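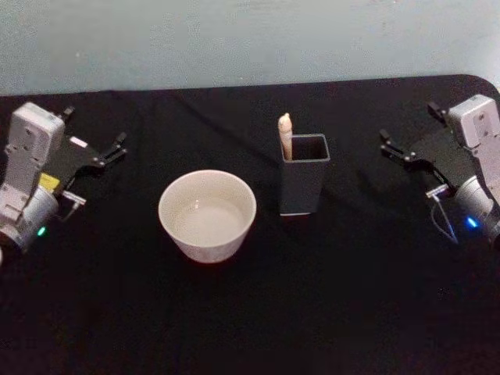

I want to make a case for the long, slow, shared lunch, and I want to make it loudly, with my mouth full if I have to.

For most of my working life I ate at my desk. I had a sandwich in one hand and a mouse in the other, and if you'd asked me at three in the afternoon what had been in the sandwich, I couldn't have told you. Then I took a job at Tasier, a small map-printing shop, where the owner, Henryk Kubiak, shut the doors at half past twelve and put a pot of soup in the middle of the table. Thirty minutes of eating, then coffee. The phone rang and he let it ring!

I was horrified for a week. After that I was hooked. We talked about bus routes and bad knees and whether barley belongs in mushroom soup (it does, and I will not be moved on this). I found out that the man who ran the folding machine had sung in a choir for years. I'd been passing him in the hall with a nod, and suddenly I had a hundred things to ask him.

People tell me they don't have time, and I believe them. Plenty of jobs give you a break so short you can barely unwrap something. But a lot of us do have the half hour and hand it back without being asked, and that drives me up the wall. It's yours! Take it! Sit down with somebody!

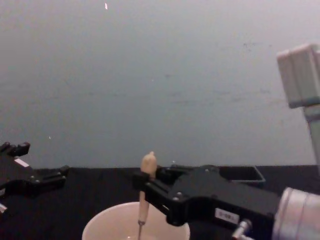

A white bowl on the table.

The food can be simple, too. Natália Vieira, who taught me to cook beans properly, makes a pot that feeds 5 of us and costs less than one of those sad salads in a plastic box. She puts in onion, a bay leaf, more garlic than seems polite, and leaves it alone. Somebody brings bread. Somebody else forgets to bring anything and does the dishes, and I've been that person more than once.

Henryk is 68 now and still closes for lunch. I stopped by in December, just after noon, and there was a chair pulled out before I had my coat off. The soup was mushroom, with barley. We argued about it anyway, all over again, and I missed my bus and had a second bowl while I waited for the next one.

Contact | © Flallar Essays. All rights reserved. | Back to top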